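The Lunch Table, Reset

By our homes and habits writer

There is a school of thought, mostly found in hotels, that a table must be laid before anyone may be hungry. Offices hold the opposite view. At Stumora, lunch is eaten over a keyboard and the crockery lives wherever it was last put down.

I have been trying to reform. My rules for the upstairs table are modest: a plate in the middle, the drinking things along the back, a bowl for whatever resists being put on a plate. Matching is not required. I own 27 mugs and no two of them are on speaking terms. 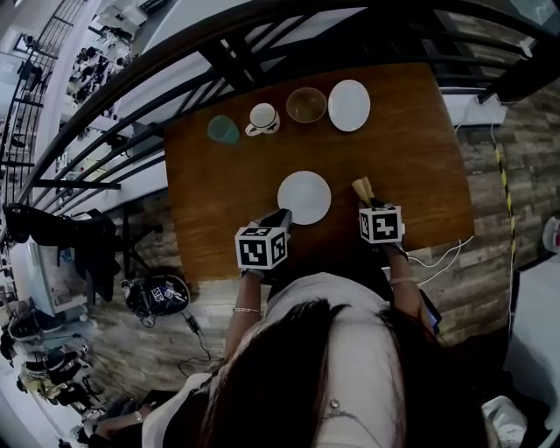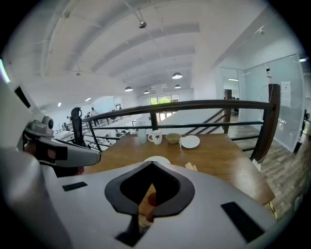 A plate, a mug and a bowl on the table by the railing, both times.

Himby Quarterly, Issue 8

The mug is where standards slip. Give it a saucer and it sits up straight; take the saucer away and it goes back to holding pens. A plastic cup has no such ambitions, and I've grown fond of it for that. The good glasses from Losturby stay in their box, where they have survived two moves and every dinner party.

As for napkins, I favour a cone. It takes a few seconds to fold and suggests that somebody has made an effort, an impression the leftovers will correct soon enough. Wipe the table first, all the way to the far edge. Crumbs gather there, and from an upstairs table they have a long way to fall.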